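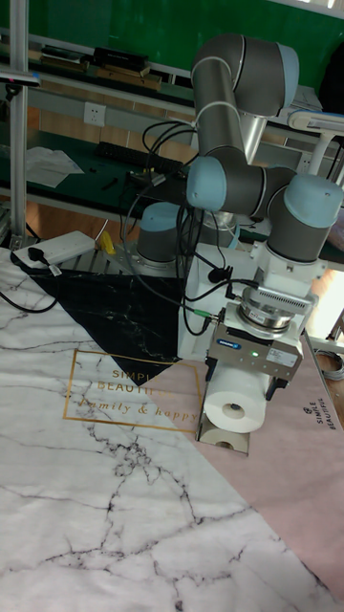
One roll over another on the printed mat.

Home | About | Products | Contact

About Javarham

We sell toilet paper. Zdenka Shehu started the firm after reading too many wrappers that promised clouds. We doubt most of what gets said about softness, including by us, so our listings stick to sheets per roll (297) and price. "Luxury" is a word we have yet to see defined. Orders leave Thursday.

Recent
Is Granda really 3-ply?
Ullico rolls: 4 packs compared
Why we dropped Janevski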